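Startseite Magazin Technik Arbeit Dossiers Abo Suche

Wer haftet, wenn der Löffel fällt?

Für Roboter, die in Küchen helfen sollen, entstehen gerade Regeln im Dutzend. Ob sie jemanden schützen, ist eine andere Frage.
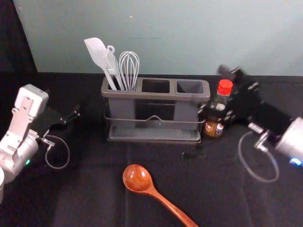
Das Papier hat 30 Seiten und heißt »Leitfaden für den Einsatz zweiarmiger Manipulatoren in haushaltsnahen Umgebungen«. Man merkt ihm an, dass viele daran geschrieben haben. Auf Seite 7 wird erklärt, was ein Gegenstand ist. Was ein Unfall ist, wird an keiner Stelle erklärt.

Herausgegeben hat den Leitfaden Busivance, ein Beratungshaus, das seit Jahren davon lebt, Betrieben Ordnung in ihre Maschinenparks zu bringen. Mitgeschrieben haben Hersteller, zwei Versicherer und das Labor Vosow in Nornport, wo Roboterarme lernen, Kochbesteck wegzuräumen, Flaschen umzustellen und den Pfannenwender aus dem Ständer zu ziehen, ohne den Schneebesen mitzunehmen. In Nornport bin ich einen Vormittag lang gewesen, im Juli, bei geschlossenen Fenstern, denn der Leitfaden empfiehlt »konstante Umgebungsbedingungen«.

Schon damit fängt mein Unbehagen an. Konstante Bedingungen hat keine Küche, die ich kenne. Dort steht die Sonne um fünf auf der Arbeitsplatte, jemand hat die Sojasoße offen gelassen, und der Kochlöffel liegt quer, mit dem Stiel über der Kante. Das Labor stellt solche Lagen nach, das muss man ihm lassen. Aber es stellt sie auf schwarzem Tuch nach, vor einer hellen Wand, mit Dingen, die jemand vorher ausgesucht hat.

Oriana Urrutia leitet bei Vosow die Versuche und verteidigt das Verfahren. »Wenn ich alles gleichzeitig ändere, weiß ich am Ende nichts«, sagt sie. Erst der Ständer, dann der Ständer mit Flasche daneben, dann der Löffel davor. Jede Anordnung wird protokolliert, jede Abweichung bekommt eine Begründung. Der Leitfaden verlangt dafür ein Formular mit 11 Feldern. Urrutia füllt es aus, gewissenhaft, und gibt auf Nachfrage zu, dass sie fünf davon noch nie gebraucht hat.

Glas, Holz, Silikon

Interessant wird es bei den Materialien. Eine Glasflasche mit Schraubdeckel gilt im Leitfaden als »zerbrechliches Objekt der Stufe 2«. Ein Greifer mit zwei Fingern darf sie anfassen, sofern die Greifkraft vorher festgelegt wurde. Wer sie festlegt und womit er das nachprüft, überlässt der Text dem Betreiber. Der Betreiber im Labor hat dafür Messgeräte. Der Betreiber in einer Pflegeeinrichtung hat vermutlich eine Bedienungsanleitung und eine Frühschicht.

Patricio Durán hat lange Maschinen in Großküchen abgenommen und kennt den Unterschied. Er hält den Abschnitt über Kabel für den besten im ganzen Papier, gerade weil er so langweilig ist: Freihängende Leitungen sollen keine Schlaufe bilden, in der sich ein Werkzeug oder eine Hand verfangen kann, und ihre Führung ist vor jedem Lauf über den gesamten Bewegungsraum zu prüfen. »So etwas kann man kontrollieren«, sagt Durán. Bei der Formulierung »angemessene Achtsamkeit des Personals«, die im Leitfaden mehrfach vorkommt, zuckt er mit den Schultern. Achtsamkeit habe er noch bei keiner Abnahme messen können.

Ähnlich dünn ist der Absatz zu den Leuchtanzeigen. Arme sollen ihren Zustand durch farbige Lichter mitteilen, steht da, und zwar »eindeutig«. Welche Farbe was bedeutet, legt jeder Hersteller selbst fest. Grün kann also bereit heißen oder in Betrieb, Blau kann alles heißen. Bei Ampeln hat man sich einmal geeinigt. Auf meine Frage, warum das hier nicht gelang, antwortet Busivance schriftlich, man habe »der Innovationsvielfalt nicht vorgreifen« wollen.

Freiwillig bis auf Weiteres

Bindend ist von alledem nichts. Der Leitfaden versteht sich als gute Praxis, und gute Praxis darf man loben und liegen lassen. Die Juristin Bernadette Ó Gríofa sieht darin trotzdem ein Risiko. Sobald ein Papier in der Welt ist, wird es vor Gericht zitiert, und zwar von beiden Seiten. Wer das Formular ausgefüllt hat, wird sich darauf berufen. Wer verletzt wurde, muss dann erklären, weshalb ein ausgefülltes Formular nicht genügt hat.

Ó Gríofa wünscht sich weniger Seiten und eine Meldepflicht. Jeder Zwischenfall, auch der folgenlose, käme in ein Register, das alle einsehen können. Im Entwurf stand ein solcher Satz, erzählt sie, in der Endfassung fehlt er. Busivance äußert sich zum Entwurf nicht.

Beim Zulieferer Henríquez, der Greiferteile fertigt, gibt es immerhin eine Hausregel, die mir einleuchtet. Niemand greift in den Arbeitsbereich, solange ein Arm Strom hat, auch wenn nur ein Löffel herunterzurutschen droht. Der Löffel fällt dann eben. Die Regel passt auf ein Schild an der Tür, und im Leitfaden nimmt derselbe Gedanke fast 2 Seiten ein, Ausnahmen inbegriffen.

Urrutia will die nächste Fassung mitschreiben. Sie möchte die fünf unnützen Felder streichen und dafür eines ergänzen, in das man einträgt, was schiefgegangen ist. Im Herbst soll die Arbeitsgruppe darüber beraten.

Kommentare

Santino Godoy
Guter Text, aber der Vergleich mit der Ampel hinkt. Auch in unserer Werkhalle blinkt jede Anlage anders, und das seit Jahrzehnten. Man lernt es in der Einweisung.

kuechenpraxis
Und wer nicht eingewiesen ist? Die Aushilfe, der Besuch, das Kind?

Eulalia Ibarra
Zur Meldepflicht: Ich arbeite in der Pflege. Wir melden jetzt schon alles, gelesen wird es selten. Ein Register ohne Leute, die es auswerten, nützt uns gar nichts.

H. aus N.
Gibt es den Leitfaden irgendwo kostenlos? Auf der Seite von Busivance komme ich nur bis zur Anmeldung.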